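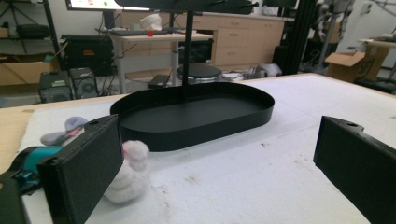 The tray table at Casolwood, from the gripper's own point of view, with the two plush toys waiting over on the left.

Plush and Patience: A Gallery from the Soft Objects Study
April 27, 2023

Welcome, and thanks for stopping by! A good many of you have written in since the February open day asking what the hand-held gripper work looks like from close up, so I've finally sat down with a pot of tea and put this page together. I meant it to be short. It has grown a bit, as my pages tend to, but the headings should help you find your way around if you only came for one part of it.

The study is called Mai, and we run it out of our lab at Casolwood with a second, smaller group at Hiltbridge. The question behind it is a simple one to ask and a slow one to answer. If a person picks up soft toys with a hand-held gripper, over and over, and we record what the gripper sees, how much of that skill can a robotic arm take on afterwards? We chose plush because it is awkward stuff. It squashes, it rolls, it hides its own edges in the fluff, and a grip that would be perfectly sensible on a wooden block can slide right off it.

About the view

The gripper's camera looks out between the two black fingers, and you get used to it surprisingly fast. New people in the lab often ask whether the fingers get in the way, and of course they do, a little! The left one partly hides the white fluffy toy in the picture at the top of the page. We decided early on to leave that alone. The fingers are in every recording, so the learned policy always has them as a reference, and it seems to use them much the way you or I use the bonnet of the car when we're parking. (Hòa Hồ came up with that comparison and I've been borrowing it ever since, so credit where it's due.)

About the table

The working area is a white padded surface with a light wooden border showing along one side. It has picked up some scuffs and small dark specks, and I'm rather fond of them. The black oval tray sits on top, with a low rim and a flat bottom, and it's the target for nearly all the tasks in the study. A low rim sounds like an easy thing to clear, but a toy carried by its fluff hangs lower than you expect, and in the first batch of trials the robot caught the rim more often than it missed the tray altogether. People make the same mistake for their first few goes and then lift a bit higher without noticing they've changed anything. That little correction is exactly the sort of behaviour we hoped to find in the recordings.

About the toys

There's the white one, round and fuzzy, and the lavender one with its pale purple fabric, lying near the left edge of the tray. We keep them as a pair on purpose. The white toy on a white surface is hard going for the vision side, and the lavender gives us a fair comparison under the same light. I'd expected a wide gap between the two. There was one in the early models, and it narrowed a good deal as the number of demonstrations went up, though it never quite closed.

About the recordings

We collected 3,390 demonstrations in all, from 12 people, and kept 3,000 for training once the false starts and the dropped tools had been weeded out. The weeding is done with Dotano, our own labelling program, which plays each recording back and asks for a start point, an end point and a yes or no on the grasp. It's slow, pleasant work if you have the radio on. Please do be generous with your "no" button if you're helping us with it. A doubtful grasp marked as a good one causes us far more bother later than a good one thrown away.

About the result

With the full training set, the arm placed the toy in the tray in 70 per cent of its trials. I've been asked whether we're pleased with that, and yes, we are, quite. The arm had never been guided by hand through the task at all, and everything it knew about plush came from people walking up to a table with a tool in their hand. Most of the remaining failures came at the moment of closing the fingers, when the toy squeezed out to one side, and the Hiltbridge group is now trying a slower close to see whether it helps. Their early numbers aren't ready to share, so I'll leave those for them to tell you about.

A few smaller findings, for those who like them

Recordings made by people who hesitated over the toy turned out to be just as useful as the quick, confident ones. Adding more starting positions for the toys helped more than adding more people. And moving the tray even a short way from its usual spot upset the early models badly, so we now shift it between sessions and write the new position in the logbook.

If you'd like to try the gripper yourself, write to Hòa at the Casolwood lab and ask for a session on Mai. No experience is needed, and left-handers are especially welcome, as we're still short of them.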